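Review: The Verstraete Worktable, After 4 Months of Bookbinding

By Kaja Vanags

I've wanted a proper table for my bindery corner for as long as I've had a bindery corner. Before this I worked on a hollow-core door laid across two filing cabinets, and before that on the kitchen counter, with flour in my glue and glue in my flour. So when I finally ordered the Verstraete I was ready to love it, and you should read the rest of this with that in mind. It has a pale top, which matters a lot more for paper work than I expected, and I'll get to why.
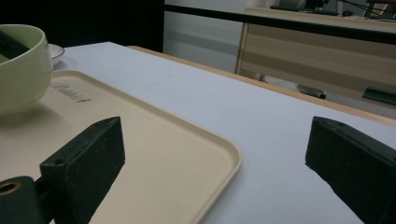
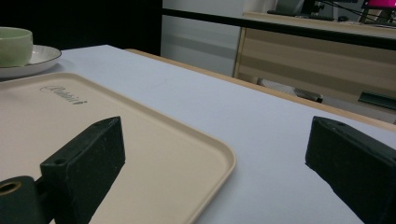 What I bought

The Verstraete comes in two sizes and I got the larger one, with the crank base and the light top. It was $1112 with delivery from Junstead, the furniture place out past the fairgrounds. That is a lot of money for a table. I saved up for it over one very dull winter, sold my old paper guillotine, and still stood in the showroom with my hand flat on the thing for a long time before I said yes. They also had a dark top, and it's gorgeous, and I'm so glad I didn't get it.

I make blank books mostly, plus repairs for people who find me through the library. Cookbooks with the spine hanging off, family Bibles, one very chewed field guide to mushrooms. If you do a different kind of handwork, sewing or framing or model building, a lot of this should carry over, but I'm going to talk about books the whole time. Fair warning!

Putting it together

The table showed up in February in two boxes, and the heavier of them was more than I could move by myself. I slit it open in the hallway and carried the base in a piece at a time. The instructions are pictures only, and good ones. I got one of the crossbars in backwards and had to undo a dozen bolts to turn it around, which was my own fault (there's an arrow stamped in the metal, plain as day).

You do want a second person for the flip. You build it upside down on the floor, and then the whole business has to be turned over and set on its feet. My neighbor came across the hall in her slippers and we did it in one go. Put down a blanket first. I did, and neither the floor nor the top got a mark.

From opening the first box to turning the crank took me an afternoon with a long lunch in the middle.

The height

If you only read one section, read this one. I'm tall. Every table I've ever worked at was built for somebody shorter who was sitting down, and bookbinding has you up and down all day long. You sit to sew. You stand to cut, to case in, to lean on a press. On my old door I did the standing jobs bent over like a heron, and by suppertime my lower back would let me know.

I keep the Verstraete at 40 inches for cutting and drop it way down for sewing. The crank is on the right-hand side and folds in flat when you're done with it. I thought I'd be too lazy to use it and that the table would end up parked at one height forever, the way my adjustable chair has. I crank it every single day. It's smooth, it's quiet, and the top doesn't shudder on the way up, so I don't even clear it off first. I've raised it with a full water jar sitting there. I wouldn't do that with paste, but the water was fine.

I tried the electric version in the showroom too. It's faster, obviously. But I didn't want another cord on the floor in a room where I walk around backwards holding big sheets of paper, and I like the crank. It's a nice little pause between jobs.

The top

All right, the pale top. I had always assumed that dark was the practical choice for messy work. For ink, maybe. For paper and glue, light is so much better and I wish I'd figured it out years ago.

First, light bounces. My lamp is nothing special, and on a pale surface it does twice the work. When I'm sewing with natural linen thread I can see the needle holes in the fold without tipping the section up to my face. Second, dirt shows. A speck of leather dust or a smear of graphite jumps right out at you, and you can wipe it up before you lay a clean white endpaper down on it. On the old door, which was stained a deep brown, I ruined more endpapers than I care to add up. I'd flip a sheet over and there would be a gray smudge that I'd never seen.

The surface itself is smooth without being slick. A stack of folded sections stays where you put it. Bone folders glide. PVA glue peels off in a satisfying little skin if you let it dry, and wheat paste wipes away with a damp sponge even the next morning. I spilled walnut ink on it in my second week and said some words, and all of it came up with dish soap except a freckle near the back edge that I now can't find half the time.

One caution. It will scratch if you cut directly on it, so don't. I use a big mat for knife work and I keep it down nearly always. There's one thin line near the front from a day when I thought I could trim a single thread with a scalpel and no mat, and I see that line every morning.

How solid is it?

Very. This was the thing I was most worried about with a height-adjustable base. Rounding a spine means hitting a book with a hammer – gently, but over and over – and on a wobbly table half of that goes into the table. At sewing height it's like hitting a sidewalk. At full height there's a bit of sway front to back if you really shove it, though I've never noticed it while doing anything normal. My cast-iron nipping press lives at the left end, and it's a beast. The top hasn't bowed under it. I lay a steel ruler across from time to time to check, and there's no daylight underneath.

The feet have levelers that you turn by hand. My building is old and the floor rolls like a pond, so I needed all the travel they had in one corner. It's been level ever since.

Storage, or the lack of it

The base has a rail along the back where you can hang things, and you can buy shallow drawers that clip on underneath. I bought one drawer. It's fine. It runs a little rough and it isn't deep enough for a jar of anything standing up, but needles, thread, beeswax, awls and the folders all go in there and I've stopped losing them. If I could have the money back I'd skip it and use a rolling cart. Veston makes a cart in about every color there is and it would tuck right under the table, and you could push it out of your way.

The rail is great, though. I hang my straightedges from it, my apron, and a roll of kraft paper on a dowel, and I can pull a clean sheet of kraft across the whole top in a second when it's time to paste. If you do anything sticky, set that up on day one. It has changed how I work more than the crank has, and you know how I feel about the crank.

How it compares

The other table I looked at hard was the Drallis, which a lot of people in my binding group have. It's cheaper and it's a good table. The legs fold, so if you teach classes or you need your dining room back at night, get the Drallis and don't look back. I've worked at one all day at a friend's place and the only things I didn't like were the fixed height and the top, which has a pebbly texture you can feel through thin paper. If you burnish anything on it, the texture comes up in the paper like a rubbing. You can put a sheet of smooth board down first and that takes care of it.

And listen, the door on filing cabinets made me a lot of books. I'd never tell anyone starting out to go spend this kind of money. Get a door! Sand it, seal it, raise it up on something that saves your back, and paint it white. I mean that about the white. It's the cheapest improvement you could make and I'd have done it years ago if I'd known.

Small complaints

The edge of the top is square and a bit crisp along the front. When I sit and sew for a long stretch it presses into my forearms, so I've taken to laying a folded towel there. A slight roundover would fix it.

The crank handle has a rubber grip that picks up lint and cat hair like you wouldn't believe.

The touch-up kit they sell for the frame comes in a shade that doesn't quite match the frame. I have a dab of it on one leg where the vacuum hit, and from the door you can pick it out.

Junstead was slow to answer when I wrote to ask about a missing washer. They did send it, along with 3 spares, so I can't be mad.

Would I buy it again?

In a heartbeat. I've bound more since it came than in the whole year before, and a good part of that is just that I want to be in the room. I go in with my coffee before work and fold one section, or I stand there and wax some thread. My back is better. My endpapers are clean. The mushroom guide went home to its owner with a new spine and I have a waiting list for repairs for the first time ever, so if you've written to me about your grandmother's cookbook, I promise I'm getting to it.

If you have questions about sizes, leave them in the comments and I'll get the tape measure out. I'm planning to write up the kraft paper rail next, with the dowel length and the hooks I used.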